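Bancada Vetix para dois braços: boa estrutura, manual fraco nas regras

Review rápida, escrita entre dois testes, desculpem o estilo telegráfico. Uso a bancada desde outubro. Dois braços, um em cada lado, tarefa de pôr frasquinhos num tabuleiro. Nada de glamoroso.

Primeiro o que interessa a quem vai comprar. Perfil de alumínio preto, postes nos cantos, tampo de madeira clara. Montagem: 2 pessoas, uma tarde. Paguei 660 euros sem os braços, portes incluídos. Rígida. Com os dois braços a mexer ao mesmo tempo não abana, e eu vinha de uma Brosen que abanava com um só.

Agora as regras, que é onde a coisa falha. O manual traz uma página de segurança. Uma! E metade é sobre apertar parafusos. Nada sobre zona partilhada entre braços, nada sobre velocidade com gente por perto, nada sobre onde pôr a paragem de emergência. Escrevi ao apoio técnico, respondeu o Esko Rissanen, simpático, mandou um PDF de sete páginas que devia vir na caixa. Peçam-no logo.

O que uso cá, para quem quiser copiar:

Zona marcada no chão com fita. Quem passa a linha avisa em voz alta. Parece parvo, funciona.

Um braço de cada vez na zona do meio. O outro espera com a garra aberta e fora do caminho. Enquanto não tiverem detecção de colisão afinada, não facilitem.

Mãos no tampo só com os dois braços parados. Parados mesmo, não em pausa no software. Botão carregado.

Repor os frascos à mão no fim de cada série, nunca a meio. Frasco tombado fica tombado. Foi a regra que mais custou ao pessoal, toda a gente quer endireitar o frasco.

Cabos presos ao longo do braço, com folga nas juntas. Verificar antes de ligar. As abraçadeiras que vêm com o kit são fraquinhas, comprei umas Hasasent e ficou resolvido.

Registo em papel. Data, quem operou, o que parou e porquê. Já vou em mais de 100 linhas e serviu-me várias vezes para perceber que o problema era sempre o mesmo conector.

Isto não substitui a ISO 10218 nem a avaliação de risco da vossa instalação, atenção. São regras da casa. Mas se trabalham num laboratório pequeno e ninguém escreveu nada, comecem por aqui e depois tratem do resto como deve ser.

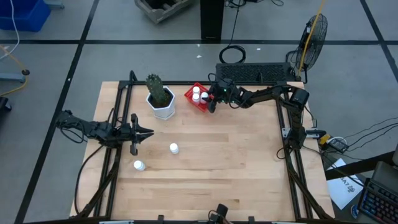
Eero Ruotsalainen

Tabuleiro vermelho ao fundo com três frascos, mais dois soltos na madeira, um de pé e o outro parece tombado. O braço direito junto ao tabuleiro, o esquerdo de garra aberta por cima da metade dele. Com esta disposição o alcance chega bem.

Contras, além do manual: o tampo não traz marcações nenhumas, tive de medir tudo para saber as posições de partida. A Okoro traz uma grelha gravada e poupa imenso tempo. E as calhas laterais deviam ter batentes, assim cada um fixa a base onde calha e depois os programas não batem certo entre bancadas.

Compraria outra vez? Sim, pela estrutura. Nota 7 em 10. Com o PDF do Esko impresso e dentro da caixa dava mais um ponto. Se sair versão nova actualizo o texto, qualquer dúvida deixem nos comentarios que eu respondo quando puder.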